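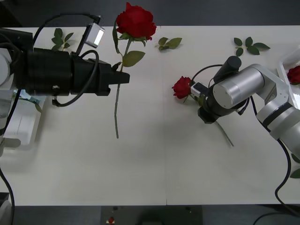

Roses on the white table, one in the left gripper and one by the right.

Reading time: 4 min

I have put off writing up the Wollov gripper kit because I wanted to live with it first, and because every time I sat down to type I ended up back in the workshop fiddling with it (my own fault, and I'm not sorry). So let me take my time over it, and you can skip to the end if you only want to know whether to buy one.

The kit is a parallel jaw gripper with a mounting plate, a wrist camera bracket and a bag of screws. I bought two at $319 each, one for either side of the table, and that was a lot of money for me. Miłosz Baran, who shares the workshop and has far steadier hands than I do, put the second one together in an evening. Mine took two, mostly down to a cable I had pinched under the mounting plate. The printed instructions are good up to page nine and then seem to have been written by somebody in a hurry to catch a bus. Do look at the wiring drawing on the Wollov site before you start.

I chose roses as the test. We had been picking up foam blocks for weeks and foam blocks forgive everything! A rose stem is thin, it has bumps where you don't want them, and the bloom is heavy for what is holding it up. The nicest moment of the whole build was seeing that stem upright in the left jaw with the bloom standing above it, leaves and all. I called my sister over the phone to tell her, and she was very patient about it.

Grip force is set in steps from 0 to 200, and this is where I have my first complaint. Everything useful for flowers happens down at the very low end, where one step is a big jump. Too little and the stem swings around in the jaw, a little more and you have a bruise. I would happily trade the whole top half of the range for finer steps at the bottom. Miłosz glued a strip of soft silicone inside a spare set of pads and that helped more than any setting I tried.

The camera bracket I like very much. It tilts, it stays where you put it, and it sits close enough that you can judge the last bit of an approach. Cables are another story. They have to go up and over the gripper in a wide loop or they tug when the wrist turns, and the clips in the bag are too small for two cables together. I use hook-and-loop ties from the sewing drawer – not pretty, but they hold.

We have logged 2,713 grasps on the pair since June. One pad has worn enough to replace, and a set of pads is cheap. The only real fault was a screw on the mounting plate that worked itself out, so put a drop of threadlocker on all of them. When I wrote to Wollov about it they answered the next morning, and kindly too.

Would I buy it again? Yes, I think so, for a home or shared workshop where you want to handle light, awkward things and don't mind some tinkering. If all you move is boxes, get something cheaper and sturdier and spend the rest on a decent table. I am going to try tulips next, as the stems are softer and I expect to make a terrible mess of them.

Related
Brustov bench power supply, one year on
Abubakari cable chain: worth the trouble?
Printing soft pads at home with Stillel filament
Setting up two arms on one table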